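Hard water and bar soap – anyone switched back?

Mamcombe Home & Garden Forum > Household

yeoman_13
17 February 2019 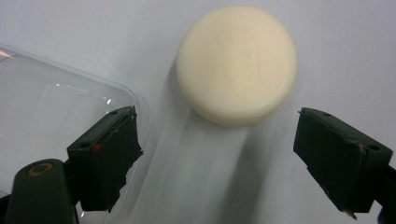
We moved to the Mamcombe side of the county in April and the water is a lot harder than we had before. The shower door needs scrubbing twice a week and my hands are dry all the time. I gave up on liquid body wash and went back to plain bar soap, the round cream kind with the mark on top, which is so faint now you can hardly make it out. My skin is better. The shower door is worse. Is there a way to get both, or do I have to pay for a softener? Dristier quoted me $2,215 installed.

nitemance
Bar soap is your problem with the door. Soap reacts with the minerals and leaves scum. Most body wash is detergent and doesn't do that. Go back to the liquid, get one with no scent, and use lotion after.

GHaworth
I don't agree. We've used bar soap on a well for years. Squeegee the glass after each shower and wipe it with white vinegar on the weekend. Keep the vinegar off any natural stone. Total cost is a few dollars.
Graham Haworth

nitemance
Fine if everybody in the house uses the squeegee. Mine don't.

carol_rudd
Have you had the water tested? Ask for the hardness in grains. Ours came back at 13 and we did put in a softener. It was just under 2,000 and the door stays clear. The one thing I don't like is the slick feeling when you rinse – it took me 2 months to get used to it.

yeoman_13
No test yet. Carol, did yours cover the outside taps too?

carol_rudd
No, we had them plumb around those. No sense softening water for the lawn, and the salt isn't good for it. Check that the Dristier quote says so.

GHaworth
Get the test before you sign anything. And try the vinegar first.

yeoman_13
Will do. Picking up a test kit Tuesday and I'll post the number.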